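보고서 > 생활환경 정비 > 침구·의류 정리 > 4월 중간보고

Nalemwood 숙소 침실 정비 사업 중간보고

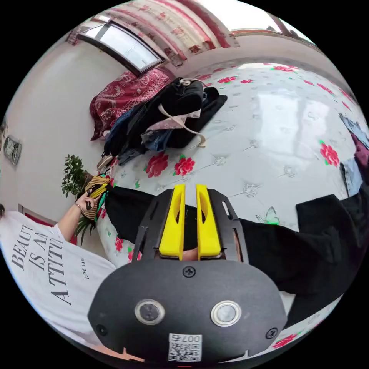
그림 1. 침실 침대 위 의류 더미와 검은색 배낭. 침대 커버는 붉은 꽃무늬 누빔.

1. 진행 현황
본 사업은 Nalemwood 숙소 입주자의 의류와 침구를 분류하고 수납 기준을 마련하는 것을 목적으로 한다. 4월 현재 분류 대장에 등록된 품목은 722점이며, 의류가 대부분을 차지한다. 침실 작업은 두 단계로 진행한다. 1단계에서는 옷장과 바닥의 물품을 침대 위로 모으고, 2단계에서는 착용 의류, 보관 의류, 가방류로 나누어 지정 위치에 넣는다. 현장 총괄은 Ferenc Vida가 맡고 있다.

2. 확인된 문제
가. 어두운 색 의류가 겹쳐 쌓이면 상의와 하의의 구분이 늦어진다. 그림 1의 검은색 의류도 펼치기 전에는 품목을 확정하기 어려워 대장에 '미분류'로 기재하였다.
나. 가방류가 의류와 함께 쌓이는 사례가 반복되었다. 배낭은 의류보다 먼저 분리하고 내용물은 입주자 입회하에 확인하도록 절차를 수정하였다.
다. 누빔 커버는 부피가 커서 기존 선반 한 칸에 들어가지 않는다. Hajdu에 깊은 선반의 견적을 요청하였고 회신을 기다리고 있다.

3. 예산 집행
수납함과 옷걸이는 Pridex를 통해 구매하였으며 단가는 계획서와 같다. 세탁 위탁비는 아직 집행하지 않았다. 선반 교체가 확정될 경우 비품비 항목 안에서 조정이 필요하므로 Ustari 재단의 사전 승인을 요청한다.

4. 향후 일정
침실 한 곳의 2단계 작업에는 약 3시간이 소요되는 것으로 산정하였다. 남은 침실은 같은 순서로 진행하고, 미분류 품목은 입주자 확인을 거쳐 대장에 반영한다. 계절이 지난 의류의 보관 기간은 입주자별 의견 차이가 있어 미정이며, 최종보고 전까지 기준안을 제출할 예정이다. 수정된 대장 양식은 별첨 2에 수록하였다.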